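Bustside Forums > Home > Cleaning and Laundry
Thread: Grey smudge on white table, has it beaten me
Page 1 of 1 - 1,014 views

skirtingbored wrote:
Evening all. I have a white rectangular table which I bought in a fit of optimism. It was going to make the back room look airy. What it does is keep a diary of everything that has ever been put on it.

The main trouble is a greyish smudge across the middle. It's faint, and visitors claim they can't see it, but visitors also claim they like my soup. Then there are some light streaks and scuffs, and a little patch of dark scratches near one edge that I have stopped making eye contact with.

Tried so far: washing-up liquid and warm water, then the same again but crosser. The table is a Gellero, second hand, no leaflet, so I don't know what the top is made of. Any ideas before I buy a tablecloth and give up?

drip_tray wrote:
Buy the tablecloth.

mothballed wrote:
Bicarb and a damp cloth, small circles, hardly any pressure. I got a year's worth of newsprint off a white desk that way. Rinse it well or you'll swap a grey smudge for a chalky one and be back in here by Wednesday.

Is there anything in the room that could be putting the grey there? Candles, a stove, a newspaper habit?

skirtingbored wrote:
No candles, no stove. I do read the paper on it. Oh.

Photo of the table as it stands, with the air purifier next to it.

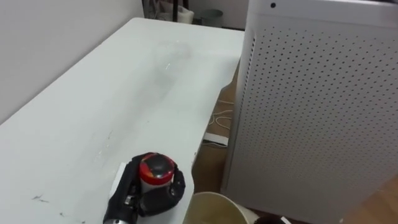 Re: Grey smudge on white table, has it beaten me

hobnobbler wrote:
Right, I was going to ask about dust. That purifier is enormous. It's less an appliance and more a lodger.

More to the point, it's very close to the table. I'd give it a bit more breathing space, all those little holes down the side aren't there for decoration. I don't think it's to blame for the smudge though. Dust settles all over, it doesn't pick the middle and stay there.

mothballed wrote:
Agree it isn't dust. Looks like rubbed-in grime to me, the sort you get where sleeves and newspapers go back and forth. The tan floor looks nice, by the way. Shame to let the table drag the room down.

GlossAndFound wrote:
Please don't use bicarb on that. It's an abrasive, however kindly your nan spoke of it. If the top has any shine at all you'll end up with a dull patch, and dull patches pick up dirt faster, so in six months you'll have a bigger smudge and no shine.

Surgical spirit on a cotton pad. Try it underneath first. If nothing comes off on the pad except dirt, carry on.

mothballed wrote:
I've used bicarb on white furniture for 34 years and none of it has gone dull.

GlossAndFound wrote:
Or it all went dull at the same speed.

drip_tray wrote:
Tablecloth.

skirtingbored wrote:
I seem to have started something. Would those white sponge blocks do it? I've got a Skundement one under the sink, still in the wrapper, 80p from the market.

GlossAndFound wrote:
Those are abrasive as well. Finer than bicarb, but it's still very soft sandpaper. Fine for the scuffs if you go gently. I'd keep it off the big smudge until you've tried the spirit.

hobnobbler wrote:
For once I'm with Gloss. Work up from the mildest thing:
plain warm water and a microfibre cloth
washing-up liquid (done, twice, once in anger)
surgical spirit, tested underneath
sponge block, light hand
bicarb, if mothballed comes round and does it personally

The dark scratches are another matter. If they're marks left on top by something metal, the block might shift them. If a fingernail catches in them they're proper scratches and you can put a plant there.

mothballed wrote:
I would come round. I'd bring my own cloth.

skirtingbored wrote:
Update. Tested the spirit underneath, no colour came off, so I did a strip of the smudge. The pad came up grey and the strip is whiter. The annoying part is that I now have one clean strip, which makes the rest look like a pub ceiling. Got through 8 pads and ran out.

Fingernail test: catches on two of the scratches, slides over the others.

GlossAndFound wrote:
Good. Get more pads, open a window, and do the lot in one go so it doesn't end up stripy. Wipe over with clean water after.

mothballed wrote:
I'm pleased for you. I still say bicarb would have done it with one cloth.

nouri_by_post wrote:
Similar problem here with a white Nouri sideboard, except mine is a ring from a plant pot. Would spirit work on that, or should I start a new thread?

hobnobbler wrote:
New thread please, this one's already got a fight in it.

drip_tray wrote:
Round tablecloth for that one.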